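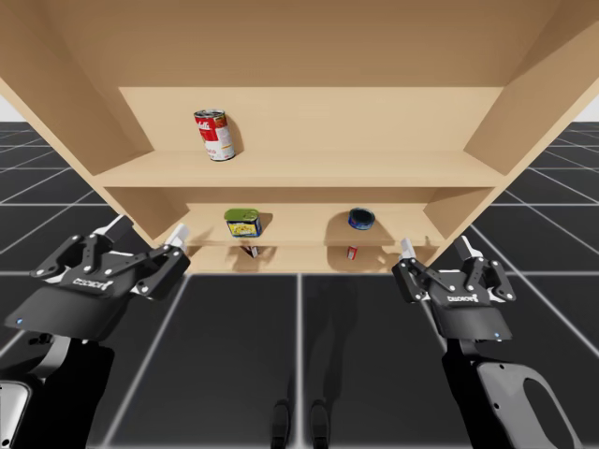
Section 4: Placing the Seltimow sensor in a pantry or cupboard

The Seltimow sensor reads temperature and humidity every 2 minutes and sends the readings to the Grurell base station. Where you put it matters more than any setting in the menu. On a shelving unit with a solid back and side panels, air moves slowly, and the sensor needs open space on all sides to give a fair reading. Keep tall items such as a soup can toward one side of the upper shelf and use the bare part of the back panel for the wall clip. Open wire racks need no clip; hang the sensor from the cord loop.

Before you start

Charge the sensor fully. The light turns from amber to green. Have the base station plugged in and within 50 feet of the shelf. Thick walls and metal doors shorten this distance.

Mounting the clip

1. Wipe the panel with a dry cloth. Do not use furniture polish, as the pad will not hold on it.
2. Peel the liner from one side of the pad and press it onto the clip.
3. Hold the clip upright, with the arrow pointing up, and check that no item will touch it.
4. Peel the second liner and press the clip against the panel for 22 seconds.
5. Leave the clip overnight before hanging the sensor.

Note: The pad can be used once. Spare pads are sold in the Gokville accessory pack.

CAUTION: Do not drive the supplied screw into a panel thinner than the screw is long. Check the other side for pipes and wiring first.

Pairing

1. Press and hold the button on the bottom of the sensor until the light blinks blue.
2. On the base station, go to Menu > Sensors > Add.
3. Select the sensor when its name shows in the list. The factory name is OCHOA followed by two letters.
4. Enter a shelf name, then press Save.

If the sensor does not show in the list, move the base station closer and repeat from step 1.

Setting the humidity alert

The alert is off when the unit ships. To turn it on, go to Menu > Alerts > Humidity and choose a level. The highest level is 79 percent. For flour, rice, crackers and other dry goods, pick a much lower level and adjust it after a week of readings.

Note: Readings rise for a short time whenever the door is opened or the kettle is on nearby. Use the Delay setting if this causes false alerts.

CAUTION: The sensor is not a food safety device. Do not use it to decide whether food is fit to eat.

For battery care, see Section 5.

2 comments
22 shares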